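Yuk-lan Kong
Spent this week moving our desktop app off its old licence server and onto Durnanov. Writing it up as a thread because two people have already asked me how the offline part works. 1/12

Background: we sell a floor-planning app, Utmont. Small shop, four of us. Licences are per seat, with a 30-day trial and a yearly renewal. The old server was a PHP script Fouad Sfeir wrote when we had hardly any customers. 2/12
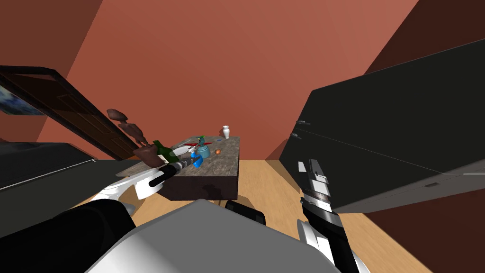
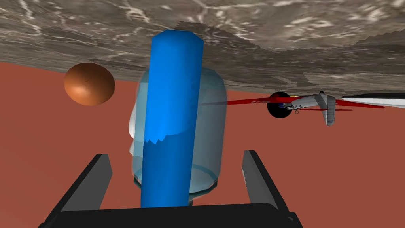
Two renders, same room. 3/12

We had 1632 active seats to migrate. Of those, 94 were on machines that never go online, mostly government offices and a couple of mine sites. Those were the ones I was worried about. 4/12

Online seats were easy. The new build reads the old key, sends it to the server once, gets a signed licence file back and stores it in the user's profile. No new serial number, no email to the customer. 5/12

Offline seats work by request file. The user clicks Export Request, carries the file to any computer with a browser, uploads it and takes the licence file back. It's a bit of mucking around, but they only do it at renewal. 6/12

Problem one: the machine fingerprint. The old code used the network card address. Plug a laptop into a dock and it looked like a different computer. That caused 49 of our support tickets last year. 7/12

The new fingerprint takes five hardware values and accepts a match on any three. Pak-hei Peng tested it by swapping drives and docks on the office laptops for an afternoon. One laptop still failed, and that was after a full motherboard replacement. I can live with that. 8/12

Problem two: clocks. Someone always winds the date back to stretch a trial. We now save the last date we saw and refuse to start a trial if the clock is earlier than that by more than 48 hours. I left the gap so travellers and flat batteries don't set it off. 9/12

Problem three was my own fault. I set the grace period in hours and the server reads it in minutes. 428 people got a renewal notice in the middle of the day. Fixed by 3 pm, apology sent. If you were one of them, your licence is fine and you can ignore the notice. 10/12

If you're doing something similar: keep the old server running in read-only mode for at least one renewal cycle. Ours stays up until next January. Also back up the signing key somewhere that isn't the build machine. Yung-ching Siu asked me where ours was and I didn't have a good answer. 11/12

Still to do: floating licences for the universities, and a page where admins can release a seat themselves without emailing me. I'll post again when the seat page is in beta. 12/12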